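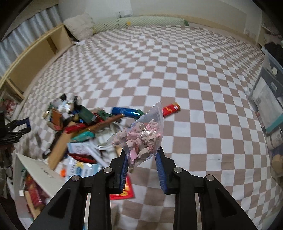
Rosa Brocken im Zip-Beutel, dahinter das karierte Laken

Übersicht | Nach Thema | Nach Datum | Nach Absender | Suche | Abmelden

Betreff: Re: [lesekreis] Herkano, Kapitel 19 und der Großvater

Am 28. März schrieb Musyoka Lema:

> Hallo in die Runde,
>
> ich bin jetzt mit »Herkano« durch und ehrlich gesagt etwas ratlos.
> Die ersten Kapitel fand ich wunderbar, die Überfahrt, die Tante mit
> den Briefen, alles da. Aber dann der Großvater! Der redet ein halbes
> Buch lang kein Wort, und in Kapitel 19 hält er plötzlich diese Rede
> über den Damm. Wo kommt das her? Für mich spricht da die Autorin
> und nicht mehr die Figur. Hat das jemand anders gelesen?
>
> Und noch eine Frage: Lohnt sich die alte Ausgabe, oder reicht die
> neue von Drurkell?
>
> Musyoka

Lieber Musyoka, liebe alle,

oh, da muss ich sofort antworten, Kapitel 19 ist nämlich mein liebstes im ganzen Buch! Ich habe es im Januar zum zweiten Mal gelesen und mir beim Blättern zurück lauter Stellen angestrichen, an denen der Großvater eben doch etwas sagt. Nur hört ihm die Enkelin nicht zu. In Kapitel 3 zum Beispiel, als sie unter dem Küchentisch sitzt und die Knöpfe sortiert, heißt es: »Oben murmelte er etwas vom Wasser.« Das war's, ein einziger Halbsatz, und weiter geht es mit den Knöpfen. Beim ersten Lesen bin ich glatt drübergerutscht.

Später beim Schlachtfest dasselbe noch mal, da bewegt er die Lippen, und sie glaubt, er bete. Wir erfahren ja alles nur durch das Kind, und das Kind hat beschlossen, dass der Alte stumm ist! In Kapitel 19 ist sie zum ersten Mal mit ihm allein, kein Küchentisch, keine Tante, die dazwischenredet. Für mich ist die Rede deshalb gar nicht so plötzlich. Er redet vermutlich schon die ganze Zeit vom Damm.

Wo ich dir recht gebe: Der Satz über »die Geduld der Ufer« ist mir auch zu schön. So spricht kein Mann, der sein Leben lang Reusen geflickt hat. Allerdings schreibt die Enkelin das Ganze ja als alte Frau auf, und die darf meinetwegen ein bisschen verschönern (tut sie bei der Überfahrt auch, das Gewitter kommt in den Briefen der Tante nämlich überhaupt nicht vor, vergleich das mal!).
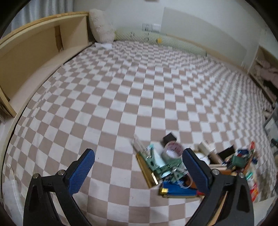
Was mich beim zweiten Lesen außerdem umgehauen hat, sind die Zeiten. Alles mit der Mutter steht im Präteritum, brav der Reihe nach. Sobald der Großvater auftaucht, rutscht der Text ins Präsens, manchmal mitten im Absatz. Ich hatte das zuerst für Schlamperei im Lektorat gehalten. Am Bootsschuppen wechselt es dann zurück, genau in dem Satz, in dem sie erfährt, dass er krank ist. Da habe ich das Buch erst mal weggelegt und Tee gekocht.

Zu den Ausgaben: Nimm die alte, wenn du sie kriegen kannst! Die erste Auflage waren 1.000 Stück, entsprechend selten taucht sie auf, aber sie hat das Nachwort, in dem es um die verworfenen Anfänge geht. Bei Drurkell fehlt das leider. Dafür ist dort der Stammbaum drin, den man in der Mitte wirklich brauchen kann, wenn die beiden Vettern mit demselben Vornamen auftreten. Der Text selbst ist bis auf ein paar Kommas gleich, nur die Seitenzahlen verschieben sich, in der neuen fängt das Kapitel mit der Tante erst um Seite 100 an. Also bitte beim Zitieren immer das Kapitel dazuschreiben, sonst suchen wir uns wieder dumm und dämlich wie bei »Rugemalira«.

Apropos: Hat jemand die beiden Bücher schon mal nebeneinander gelegt? In »Rugemalira« gibt es auch so eine Figur, die alle für stumm halten, die Frau am Fährhaus. Dort erzählt allerdings der Bruder, und der ist erwachsen und hat ein schlechtes Gewissen, was die Sache völlig anders färbt. Ich fände das ein herrliches Thema für die nächste Runde und würde auch die Stellen heraussuchen. Wer die Hörfassung kennt, möge bitte verraten, wie der Sprecher das mit dem Gemurmel löst, darauf bin ich sehr gespannt.

Musyoka, lies bitte Kapitel 3 noch mal und schreib, ob du den Halbsatz findest. In der neuen Ausgabe steht er ziemlich weit unten auf einer linken Seite.

Herzliche Grüße aus Grondelby
H.

3 Antworten | Thema folgen | Weiterleiten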